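Trundano School Safety Grant
Progress report, second quarter
Grantee: Urkalthorpe School District, Office of Student Conduct

1. Status

The Derese diversion program is now running at both middle schools and the high school. The elementary phase remains on schedule to open in October. Spending is within the approved budget for the period.

2. Referrals

Staff logged 8 referrals for possession of a controlled substance on school grounds. All were first referrals. Six students were placed in diversion in place of long-term suspension, and the other two cases went to juvenile court under the existing agreement with the police department. No case involved a weapon.

Time from incident to first parent meeting is still longer than the target in the grant agreement. The delay comes mainly from the paper intake form, which has to be signed at the school and then carried to the district office. 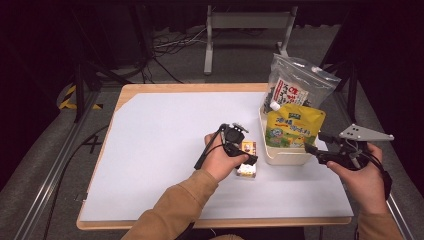

Snack box and hand-held gripper on the white work surface.

3. Staff training

Training on search procedure, chain of custody and reporting duties was delivered to 775 employees, including bus drivers and cafeteria staff. Substitute teachers have not been trained. A shortened session for them is in draft – legal review is pending.

4. Family outreach

The safe storage mailing went to nearly 2000 households. It covers locked storage of medication and cannabis products and lists the tip line number. The Spanish version went out after the English one due to a printing error, and the printer has credited the cost. 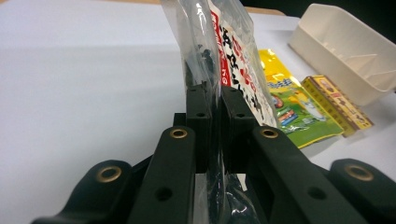

Clear plastic package held between the gripper's finger pads.

5. Records system

The Nirov case log replaced the shared spreadsheet at the high school. Old entries were moved by hand and checked against the paper files. Two user accounts had wider access than their roles allow; both were corrected and the access list was reissued.

6. Next period

Move intake to the electronic form. Complete legal review of the substitute session. Extend the case log to the middle schools. We request approval to shift unspent printing funds to the translation line – the total award would not change.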